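Is the Trodach omnibus worth it if you own the singles?

inkwell_dan
Clelum has put up preorders for the Trodach omnibus, 502 pages, hardcover, "remastered color." I have the whole run in floppies, bagged, in a longbox I haven't opened in years. The listing says "never before collected material" and then doesn't say what the material is. That usually means a pinup and somebody's pitch letter. Has anyone seen a contents page?

marrowbird
No contents page that I can find. The store copy is the same paragraph they used for the Komovero hardcover, with the title swapped. That one promised unseen material too, and it was four pages of pencils that had already run in the back of issue 2.

gutterspace
I'd buy it for the flood storyline alone. The middle of Trodach is the best thing that publisher ever put out and the old trades are falling apart. Mine sheds pages if I look at it wrong. People are so ready to hate this book and it isn't even printed.

inkwell_dan
I don't hate it. I'd like to know what I'm paying for. "Remastered" worries me more than the extras do. The original coloring was flat and muddy and it suited a story where it rains for nine issues. If they've gone in and put a shine on every cheekbone I'm out.

marrowbird
Look at the preview pages. The sky in the bridge fight used to be one dull green. Now it has a gradient. Same thing they did to Komovero, where the night scenes came back looking like a swimming pool.

gutterspace
Two preview pages at screen resolution tell you nothing about ink on paper.

marrowbird
They tell me there's a gradient.
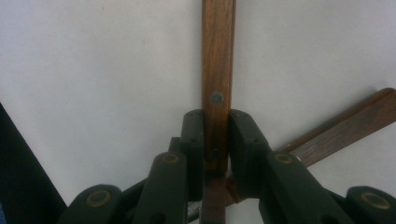 pallet_town_ed
Can we talk about the print run? Clelum says 3,000 copies and no second printing. They said the same about Komovero and I saw a stack of them marked down at a show in July. I don't believe in the limited part at all. Wait six months and it'll be 40 percent off.

gutterspace
Or it'll be gone and you'll be paying double to some guy with a table. That happened with the Yordanov collection. I waited on that one and I still don't have it.

pallet_town_ed
Yordanov was a different case, smaller book, smaller publisher, and the rights lapsed. Clelum owns Trodach outright. They can reprint it whenever they feel like it, and they will.

inkwell_dan
Does anybody know if the letter columns are in? I'd take those over new color. Half the fun of the run was readers guessing wrong about the lighthouse keeper for a year.

marrowbird
Wouldn't count on it. Letters pages never make it into these. Covers might be in, probably shrunk down four to a page at the back.

gutterspace
I preordered. I'll post the contents when it shows up and you can all tell me what's wrong with it.

inkwell_dan
Do that, and a photo of the bridge fight next to the floppy if you still have one. I'm holding off until then. The longbox isn't going anywhere.

Recent threads
Komovero hardcover: binding problems?
Yordanov collection, looking for a reading copy
Best single issue with no dialogue
When did you drop a title and regret it
Bags and boards, how often do you replace them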